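Sim cell: left gripper stalls on glass drawer, right arm ok
Forum > Setup and Maintenance > Two-arm cells

kernon_tweaks
Running the Pelow kitchen room in sim before we touch the real cell. Left arm reaches the glass drawer at the end of the green counter and then just sits on it. Force limit at 200, no fault thrown. Right arm parked up, gripper open. Rivau controller, stock config.

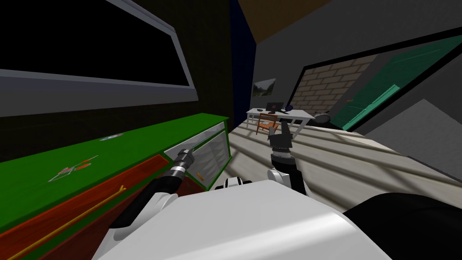 1 min read

Any ideas? Been at this since lunch.

dustcap
Contact offset. Stock one is for the short fingers. Did you redo the tool length after swapping grippers?

kernon_tweaks
Yes. Twice. 159 now, was way off before.

oldbelt
Don't think its the offset. Your approach is bad, you're coming in at the corner of the glass. Won't get a pull from there whatever the tool length is.
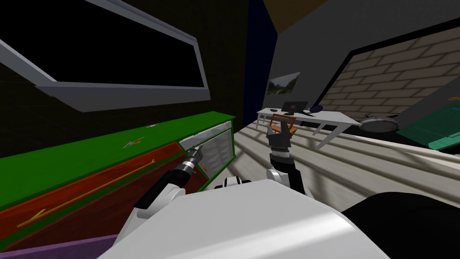 159 words

Look at the left tip, lower left corner of the door. Move the target in toward the middle and retry.

dustcap
Disagree. Wrong tool length would put it on the corner too. Re-zero the wrist first, then move targets. Otherwise you tune around a bad zero and the real arm pays for it.

oldbelt
Re-zero takes over an hour on a Skjelbred wrist. Moving a target is 2 minutes.

kernon_tweaks
Ok doing the target first, then the zero tonite. Also dropping the force limit, 200 seems high for glass. Will post the log

dustcap
Save the old config before you do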